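How to plan a budget for hand-held gripper data collection

This page is for small teams who want to buy their first set of hand-held grippers and must write a budget before August, when our own department closes its orders. I made such a plan two times. The first one was wrong in many places, so I write down how I do it now.

Step 1. Write the tasks before the shopping list

Take one sheet and write which tasks the robot should learn. For each task, note if it needs one hand or two. This one column decides a big part of your costs. In our first plan we wrote "gripper set" and everybody understood it differently. My colleague Tõnu Laur asked the seller for one gripper, and I had calculated with a pair.

Note also the place. A task at a table can use the outlet beside the table. A task in a hallway or on stairs needs longer cables, cable covers and a person who watches that other people do not step on them.

Step 2. Split the costs in four groups

Hardware: grippers, spare fingers, cameras, mounts, marker cubes.
Computing: recording computer, disks, backup disks.
People: operators, the person who checks the recordings, training hours.
Place: cables, floor tape, lamps, small objects for the tasks.

The last group looks cheap and is often forgotten. Cloths, cups and boxes become dirty or disappear, and must be bought again.
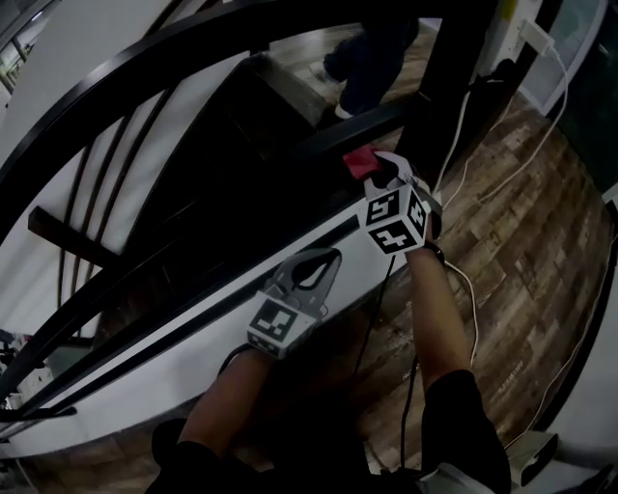
Do I need to buy a robot arm at the same time as the hand-held grippers?

You can buy it later, if you first know which arm will use the data. Ask for the arm's gripper drawing and check that the fingers have the same shape and opening as your hand-held ones. Put the arm in the budget as a separate line with its own date.

Step 3. Calculate hours

Operator hours were the largest number in our second plan. We planned 136 hours of work for the first project, which we called Sendeo. From these hours, 70 were for recording itself. Another 40 were for checking and deleting bad recordings. The rest went to setup, calibration and training of new operators.

Do not plan a full day of recording for one person. Arms become tired, and tired operators make recordings which you later throw away. We change the operator after lunch.

Step 4. Ask for offers

Send the same list to every seller. We wrote to Ganex and Salus, and the two offers were difficult to compare at first: Ganex had the marker cubes inside the price and Salus had them as an extra. Make a table with one line for each part and write "included" where it is included.

Questions I put in every email:
How long is the delivery for spare fingers?
Is the cable replaceable by us, or must the gripper be sent back?
Which software versions are supported, and until when?
Who pays the shipping for a repair?

Step 5. Spare parts and reserve

For a two-hand setup I buy 5 pairs of spare fingers with the first order. Cables I buy double. Marker prints we make ourselves, but please measure them after printing, the printer may change the scale a little.

Keep the reserve as its own line. Thulani Sithole, who signs our orders, accepts it more easily when I write beside it what it can be used for.

Step 6. Order in two parts

First order one complete set and make a small test with your real task in your real place. Send the second order when the recordings from the test are checked. Ask the seller to write the price of the second order in the first offer, with a date until which it is valid.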